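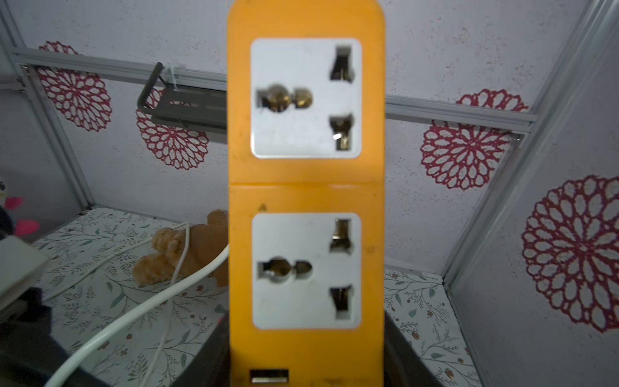

Notes for the Sunday talk at Ollgate. Print in big type this time. Water on the left, clicker on the right, and please remember to breathe.

Start with thanks. Thank Ezekiel for the keys and for putting up with the hum of our power supply since March. Thank everybody for coming out in the rain (if it's raining), and say hello to the people at the back, who always get forgotten.

Then straight into it. When Macario Arriaga and I started building Prandine we had one corner of the workshop, a pair of small arms, and a rather rosy idea of how long it would take. We wanted arms that could pick up ordinary household things and put them down again somewhere sensible. Ordinary things are much harder than they look! A wooden cube is a lovely thing to grip. A power strip is tall and smooth and inclined to topple, and usually it has a lead attached that wants to go somewhere else. [Pause. Let them picture their own kitchen drawer.]

The enclosure. Say a bit about the aluminium rail, as people always ask. We bought lengths of it and cut them here, and I cut two of them short, so if you look carefully at the version we brought there are joins where there shouldn't be. The walls and floor are covered in patterned material, and that was Macario's doing. I'd have left everything plain grey. He said homes have flowers and leaves all over them, and if our arms could only work against plain grey then they could only work in our corner. He was right, and I've told him so, and I'll now tell a room full of people as well.

[Slide change. Slow down here, I gabbled this part at rehearsal.]

Cables. I could do the whole talk on cables and Ezekiel Hutchins has asked me very kindly not to. A cable bends differently every time you touch it, it hides whatever is behind it, and it has a way of wandering in front of the wrist camera just as the fingers are about to close. From the arm's point of view a white lead can be the biggest thing in the world.

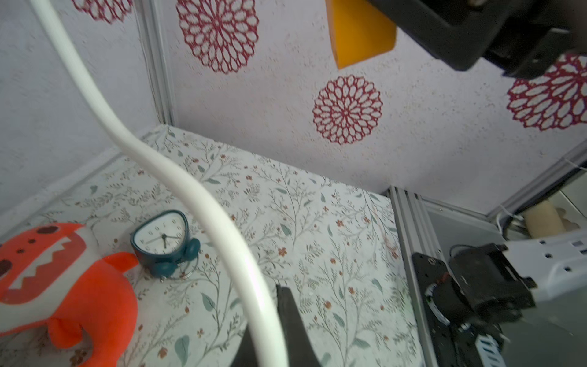
So we changed how we practise. In the early weeks we tidied everything before each run, all the leads tucked away, and got very pleased with ourselves. Then we left things as they fell and the success rate dropped through the floor. We've now recorded 815 runs, and over 300 of them have a cable somewhere awkward. It is slow going. On a good evening we manage 13 before one of us needs a cup of tea and a sit down.

Soft toys – mention these, the children will want to hear. They squash, so you can be a bit clumsy with them and still get a hold, and they're very good for confidence. Ours all came from people's lofts. An alarm clock is a different matter, being small and hard and rounded at the corners, and we had the fingers sliding off ours for most of a fortnight until Macario glued thin rubber to the tips.

Money, briefly. Don't apologise for it. The brackets were made here, the motors were second-hand, and the Nedeck board was a present from my sister, who thought it was something for the heating.

If there's time, tell the Cortés story (the wrong screws, all eight bags of them). If there isn't, skip to questions.

Questions I'm likely to get: can it do the washing up (no), is it safe near little ones (only with the power off, and we mean that), can I come and have a go (yes, please do, come after seven and bring something odd for it to pick up).

Finish by pointing at the sign-up sheet and asking for a hand with the chairs.

13 comments
8 shares

Related talks
Getting started with second-hand motors
Cutting aluminium rail without losing your temper
Prandine, part one: the first arm
An evening of soldering at Ollgate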